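Week 4 notes: is the Larko kit worth the money?
Vimala Krishnan
2018-11-18

Okay, picking up where we ran out of time. A few of you asked whether the Larko tabletop package is a sensible buy for a small lab, so I've put my thoughts down while they're fresh. The price I was quoted is $1,749 for the software licence and the task set, arm not included. The Flultitz bundle is cheaper, but you only get 2 tasks and the manual is a bit of a dog's breakfast.

The task I like best is the coloured cup one. Cups and a bowl go out on a cloth, you name a colour, and the arm has to go for the right cup. 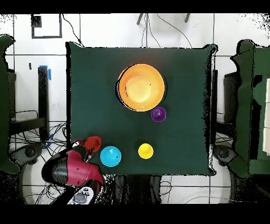
Reading time: 1 min

With red as the target, look at where the gripper tip is: right at the lower edge of the cup, which looks a bit tilted. Keep that in mind when you write up your contact notes – a grasp from low on the side is a very different problem from one over the rim. The purple cup sits close to the orange bowl too, so think about your approach path if I call that colour next.

What I don't love is the logging. It stops at 1,000 entries and then quietly overwrites the oldest ones (I lost a whole afternoon in September that way!). Export early, please.

For next week, read the Thampi chapter on grasp planning and bring one question about pricing or support.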